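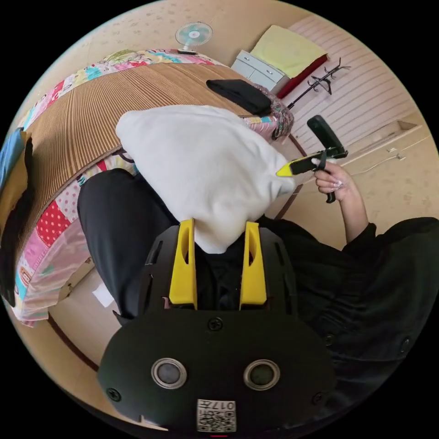

Moving the vegie patch to the other side of the yard

May 19, 2024

When we bought the house in Rallholm the vegetable beds were already there, along the back fence, and I never asked why. The previous owners had grown silverbeet and not much else. I grew silverbeet too, for the first few years, and put the failures down to my own poor timing.

The fence is on the north side and the neighbour's garage sits hard up against it. Anyone who gardens in this country will have spotted the problem already. From late autumn the beds get sun for a short while in the morning and then sit in the garage's shadow until dark. The soil stays cold, the broad beans go leggy and fall over, and the snails do very well.

In April I finally shifted the lot. The new spot is beside the driveway, where there used to be a strip of couch grass and a dead hebe. It gets light from breakfast until mid-afternoon even now.

Getting the grass out was the worst part. I had read that you can smother couch with cardboard and I'm sure that works for people who have a year to wait. I dug it. Every bit of runner left behind will come back, so I put the soil through an old bread crate and picked the runners out by hand. I did it an hour at a time after work and my back was fine, which surprised me.

The beds themselves are second-hand corrugated steel ones from a bloke in Gestdale who was moving into a unit. He had 2 of them and wanted $187 for the pair, and he threw in a roll of drip line that I have since discovered is split in several places. I still think it was a fair price. They came apart into panels and went in the back of the wagon with the seats down.

Filling them cost more than the beds did. I moved as much of the old soil as I could be bothered to, 42 barrow loads by the tally on the shed door, and then gave up and ordered a garden mix from Bittencourt, the landscape yard out past the tip. It arrived steaming, with a fair bit of bark through it. I mixed in some old sheep manure and left it alone for a fortnight before planting. The level has dropped already and will need topping up in spring.

What's in so far: garlic, broad beans, two sorts of lettuce, coriander, and a row of peas against a bit of reo mesh. The garlic came from Gleice Paiva, who lives around the corner and has been saving her own for years. She gave me a bag of the biggest cloves and told me to plant them deeper than the packet instructions say. They were up in nine days. I've also put in a few leeks where the old silverbeet would have gone, and one silverbeet, out of habit.

The peas are a variety called Clenia that I hadn't grown before. Birds had the first sowing. The second is under netting and doing all right, although something is chewing the bottom leaves at night and I haven't caught it yet. I went out with a torch after dinner a couple of times and found only slaters.

Water is the thing I haven't sorted. The old beds were close to the tank and the new ones aren't, so for now I'm dragging the hose across the driveway and moving it again whenever someone needs to get the car out. I'd like to run a pipe along the side of the house, under the path, but that means lifting pavers that took me a whole long weekend to lay. It can wait until the weather warms up - there's been enough rain this month that I've barely used the hose anyway.

The old beds are still there. I've put ferns in one of them, from pots that were struggling on the verandah, and they seem much happier in the shade than anything I ever tried to eat. The other has mint in it. I know about mint. It's boxed in by concrete on three sides and the fourth is the compost heap, so it can fight it out with the pumpkins.

Next job is a frame for the netting that doesn't blow over. I'll probably use poly pipe and star pickets, if I can find where I put the pickets.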